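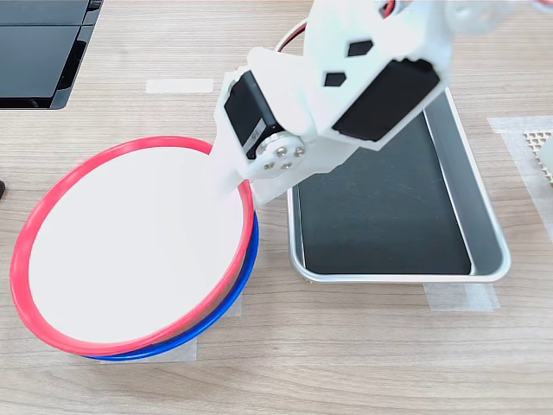 Stemitz to Revise Dishwasher Guidance for Enameled and Coated Tableware

Stemitz, the tableware testing laboratory, will publish a revised set of dishwasher guidelines in January covering enameled steel, melamine and glazed stoneware. The update replaces a single pass/fail mark with three ratings based on the number of wash cycles an item withstands before visible wear.

Under the current rules, a piece is listed as dishwasher safe if it completes 50 cycles at the standard setting without cracking or losing its coating. The revised test extends this to 100 cycles and adds an inspection of the rim under a magnifier. Rims are the thinnest part of most coated bowls and plates, and they take the most contact from neighboring items in the rack.

Stemitz tested 469 items for the revision. Most losses of color occurred at the rim and on the foot ring, where water collects during the drying phase. Items washed with a powder detergent dulled earlier than those washed with a gel. Water hardness was held constant throughout, and the laboratory has not yet released results for soft water.
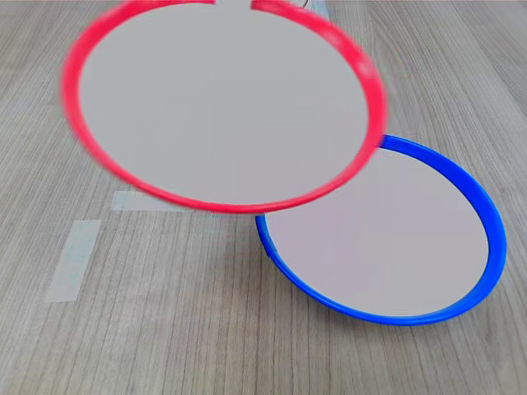 What changes for manufacturers

Two producers, Jalia and Ellery, have already submitted their spring lines under the draft rules. Jalia is changing the order of its glaze firings, with the colored band now applied before the final clear coat. Ellery has kept its process and will label its banded bowls for the upper rack only.

Retailers may sell existing stock under the old mark until it runs out. New packaging must show the rating on the base label, in type large enough to read without removing the item from its sleeve.

Pivow, which supplies rack inserts to restaurants, said it will widen the spacing between its plate slots to reduce contact between rims. The new inserts hold 30 plates and fit existing commercial machines.

The full test method will be available from Stemitz on request. Comments on the draft close on the last Friday of the month before publication.

Contact the newsdesk | Copyright, all rights reserved | Back to top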